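Atelier partagé de Tovolstead
Construire un poste à deux bras : notes de la séance 2
Adom Sowah, version du 8/26/26

Bon, on reprend où on s'était arrêtés. Le châssis est monté, les deux bras tiennent, et je vous avais promis qu'on passerait enfin aux objets mous. Les cubes rigides, c'est très bien pour régler les axes, mais ça ne vous apprend presque rien sur la force de serrage. Un sachet plastique, par contre... ça glisse, ça se plie, ça colle à lui-même, un bonheur !

Commencez par la prise à deux mains. Chaque pince attrape un bout du sachet et on écarte doucement, jusqu'à ce que le plastique soit tendu sans tirer sur les doigts. Je règle la consigne de courant à 300 mA sur chaque pince (chez moi, avec les moteurs Adjei ; si vous avez autre chose, partez plus bas et montez petit à petit).
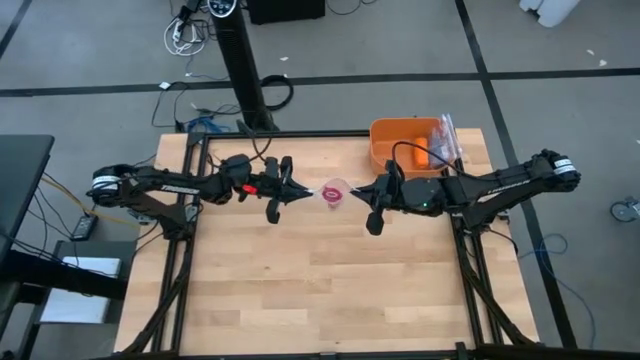
Si un bras tire plus que l'autre, ne touchez pas tout de suite au logiciel. Vérifiez d'abord le zéro mécanique des épaules. En janvier, j'ai perdu une soirée entière à modifier des gains alors qu'une vis de bride avait pris du jeu. Une vis ! Depuis, je fais le tour à la clé avant chaque séance et je vous demande de faire pareil.

Deuxième exercice, le tissu. Là on travaille avec un seul bras et la vue du poignet, et c'est plus pénible qu'on ne croit : dès que les doigts se ferment, ils masquent justement l'endroit qui vous intéresse. Mon conseil, repérez votre pli de loin, descendez à la verticale, et gardez les derniers 10 mm pour une approche très lente.

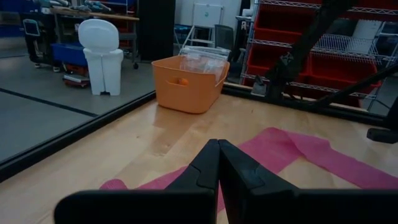

Pour la vitesse, je reste à 500 pas par seconde au maximum pendant les essais. C'est lent, oui, on s'ennuie un peu, mais on a le temps d'appuyer sur l'arrêt d'urgence (que quelqu'un garde la main dessus, merci). Notez aussi que le plateau est brillant : les reflets perturbent la détection des bords, alors essayez plusieurs seuils avant de conclure que votre script est mauvais.

Dernière partie, la mousse. Elle s'écrase juste ce qu'il faut, elle pardonne les erreurs, et on voit bien si la prise est de travers. Prenez le bloc, levez-le, tournez le poignet et regardez s'il pivote entre les doigts. S'il pivote, recentrez la prise au lieu de serrer plus fort. 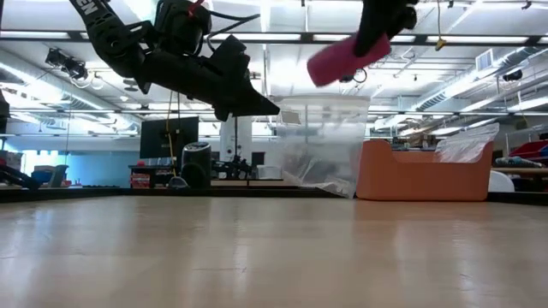 Fig. 3. Bloc de mousse rose tenu en biais par la pince, près du bac transparent et du plateau orange.

Pour la prochaine fois : relevez vos consignes de courant pour les trois matières, avec une ligne de commentaire à chaque essai raté. Ceux qui utilisent la carte Flurnton pensent à sauvegarder leurs paramètres avant de couper l'alimentation, elle oublie tout sinon. Le groupe de Hornevdale m'envoie son fichier de calibration et je le mets dans le dossier commun.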